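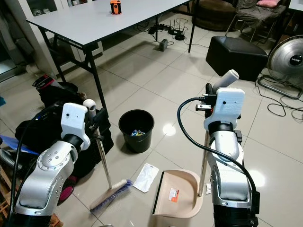

June 3, 2026
Sweeping task, student team notebook

Both arms up and talking to the laptop by the time Apolline got in. Task for the end-of-term demo is still the same: broom in the left gripper, dustpan in the right, wrappers go into the pan and then into the black bucket.

Ran 8 tries with Yannick driving. Clean sweeps on 2. Most of the bad ones went wrong the same way, with the broom turning in the grip as soon as the bristles pushed against the tile. The pan is easier to keep still, but if its lip lifts even a little the wrappers go under it.

Changes made so far:
- left arm speed limit down to roughly half
- pan arm goes down first and waits, broom arm second
- config saved as zedik_sweep_3216, old one kept

Control loop is at 500 Hz again. Maiara found the setting that had dropped it.

Wrist view next. With something pale and shiny close to the lens the exposure needs watching, and the window makes it worse. Covering on the fingers has loose threads at the edge. Trim or rewrap before the next session. 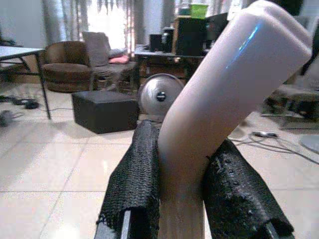

Mehwish thinks we should stop fighting the broom twist in software and put a flat clamp on the pole so the gripper has something square to hold. She will draw one up tonight. I'm leaving the slow speed in until we have it.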